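Seltness Low Sheen Interior Wall Paint – 8 L

Seltness Low Sheen is a water-based acrylic for living rooms, bedrooms and hallways. It goes on with a brush, roller or spray gun and washes out of your gear in tap water. Tinting is included in the price, and any colour from the Skunska chart can be mixed at the Jeltercombe counter. 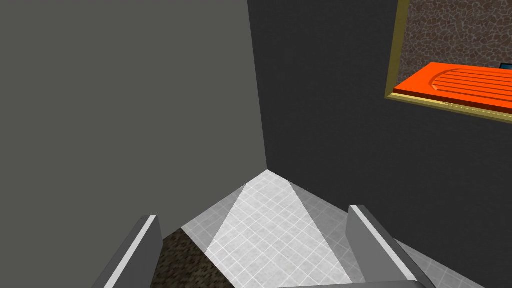 Words: Ledesma Paint & Hardware product desk
Updated September

Two-tone rooms are popular again, usually a light grey with a charcoal next to it. Cut in the lighter wall first and let it dry overnight before you tape the corner. Dark greys often need a third coat, so allow for that when ordering.

Coverage: 80 square metres per tin, one coat, on a sealed surface
Recoat: 2 hours
Full cure: 3000 series tints take 24 days – go easy with the sponge until then
Finish: low sheen
Clean-up: water

New plasterboard needs a coat of Seltness Sealer Undercoat. Previously painted walls should be washed, filled and sanded. Not for floors, window sills or outdoor use.

Tinted paint can't be returned. Sample pots are available in all colours, pick-up or delivery.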